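Hand-held gripper kit, hire or buy?
Bremska Automation Forum > Kit and suppliers

dvoracek_fan
Nisari quote 522 a month for a pair of hand-held grippers, 11 months minimum. Has anyone used them for tableware?

Brastero_Neil
Yes. Fine on bowls, poor on thin plates. The hire price is too high. Spare pads are 186 a set.

kpongsiri
Disagree on price. Support is included and you would pay for that elsewhere. We do nested bowls on a dining table, two grippers:
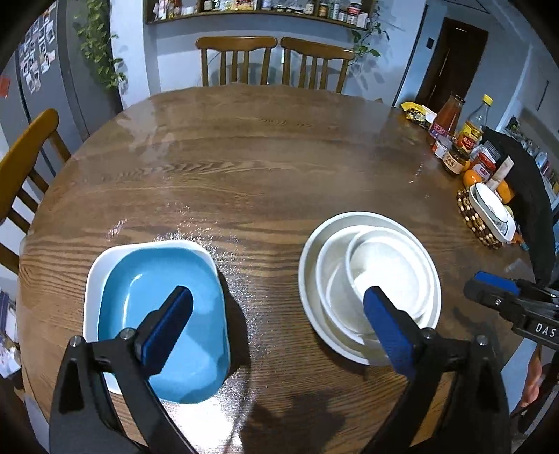
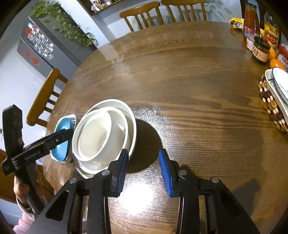 Glossy rims need a slower close than the manual suggests. I use the ribbed pads and leave the default force alone. Log 291 in our set was spoilt by closing too fast.
Kittipong Pongsiri

Brastero_Neil
Support took until Sunday to answer me. I would not count that as included.

dvoracek_fan
Thanks both. I will ask them for a shorter term and a price on pads.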